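A visit to the Bustamante house, open day for old furniture and clothes care

Molon, May 2026

I went to Molon with the morning bus, and the ride was longer than I expected. The Bustamante house opens its upper rooms only a few times in the year. In August they do it again, with music, but I was told that in August it is too hot upstairs and one does not see much because of the people. So I chose the spring.

The entrance is free. They ask for a coat of yours that needs care, if you have one, because the theme this time was how to keep dark clothes: how to hang them, fold them, lay them out and put them in a bag for the summer. I brought my father's long coat, which has been in a closet for 16 years and smelled like it.

Estíbaliz Iglesias received us downstairs. She spoke first about the furniture, because many visitors come only for that. The coat rack was my favorite piece of the whole house. It is tall, reddish brown and shiny, with rings carved in the pole and short pegs at the top that go out to all sides. She told us that a peg is fine for a hat or for a coat you will put on again in one hour. For a coat that stays, she wants a hanger, and a wide one. The peg makes a small bump under the collar, and the bump does not go away easily.
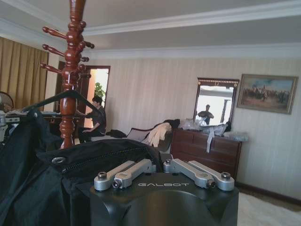

I asked if I can buy such a rack today. She said that in the shops of Clorton one sometimes appears, for up to 600 euros, and that I should look under the base before I pay, for the small holes of the insects. I wrote this down.

Then came the part about hanging. I believed I knew how to hang a coat, but I do it wrong. You should close the top button first, then look if the shoulders sit the same on both sides, and only then do the rest. If the front flap is left open, it pulls its own side down and after some months the coat has one side longer. Also the sleeves must be pulled a little so that they fall straight. A black coat shows dust more than any other, so they brush it when it hangs, always from top to bottom. My father's coat got ten minutes of brushing and I was a little ashamed of what came out.
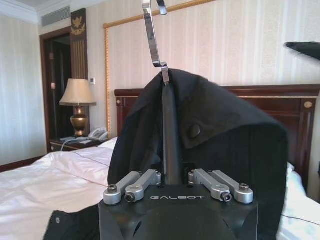 For the bag they prefer cloth. Plastic is good for the way home from the cleaner, but after this the coat should come out of it. I have at home a full closet of plastic, so now I have work to do.

After the break we went to the bedroom, and here I forgot the clothes for a moment. The bed has a dark brown headboard with gold trim in the form of scrolls, and the walls have striped paper in a cream color. There is a painting in a gold frame, with a group of people in a landscape, and a sofa like a bench with carved wood. I would not want to sleep in such a room every night, but I would like it for a week.

The bed is the best table for this work, Estíbaliz told us. A white sheet goes on it, well pulled, so that every thread and hair from a black piece can be seen after. You put the coat down as it comes and do not worry about the form. First you look for the sleeves. When both sleeves are free and flat, the rest can be opened with the hands from the middle to the outside. Folding comes last, and with as few folds as possible.
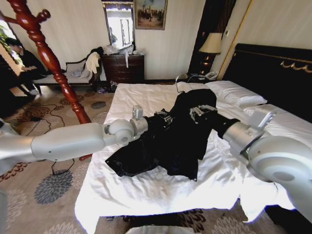 Valeriano Marín did not agree with the last point and said so: for a long trip he rolls his coats with a towel inside, and he has fewer lines than with any fold. There was a short discussion. Estíbaliz answered that a roll is good for one night and bad for one summer, and he said that he never leaves a coat for one summer.

The visit ended in the garden with coffee. The house sells a brush from Huro, which I bought, and a small book on wood wax, which I did not. For those who come by bus: the last one back leaves early, and the stop is on the other side of the bridge.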